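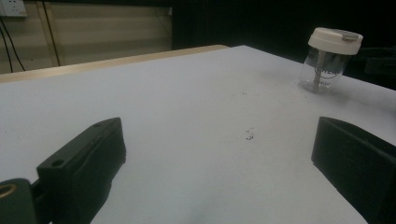 Hand grippers: budget for three, or pay for one arm?

gsemple
Posted Thursday, August 29, 2019

I have until the end of the month to hand in an equipment plan for our bench, and the number at the bottom can't be bigger than 3000. The job is picking up small clear containers, with screw lids, off a white tabletop. Option one is 3 handheld grippers from Wistero so people can record demos. Option two is a used Trestar arm and no money left for anything, including a table to bolt it to. What would you do?

forsyth_g
Handhelds. We bought an arm first and it spent until June being a very expensive coat hook. You need demos before an arm has anything to copy.

Remi_K
Disagree. Demos with no arm to play them back on are home movies. Buy the arm, print one gripper yourself, and put up with it.

forsyth_g
Put up with it for how long, Remi? Yours took a year.

Remi_K
Eleven months. There were holidays.

mzalewska
Whichever way you go, put in a line for spares. Our plan had none and we were through every finger pad we owned by the second month. Wistero wants 39 a pair, which is rude for two bits of rubber. Also brass inserts. If your mounts are printed and you screw straight into plastic, you will be buying mounts too.

gsemple
Spares line added. Does anyone have real experience with clear containers? The Jaraseck rep told me their depth camera "handles them fine" and then changed the subject to lunch.

mzalewska
Clear plastic on a plain white table is about as mean as it gets for depth. Borrow the camera for a week before you sign. If they won't lend it, you have your answer.

Remi_K
Or buy a dark mat. Cheaper than a camera.

forsyth_g
Then it only works on the mat. I have met that robot — it lived with us.

rsemple
Different Semple, no relation, please stop sending me his quotes. Mulder has a bundle with one gripper, a bracket and a bag of screws. Shipping was 131 on mine and they don't show it until the last page, so put that in the plan too.

gsemple
Sorry, Rory. OK, going with two handhelds, spares, and the rest held back toward an arm next year. Remi, you may say you told me so in June.

Remi_K
I'll put it in my calendar. Still think you should get the mat.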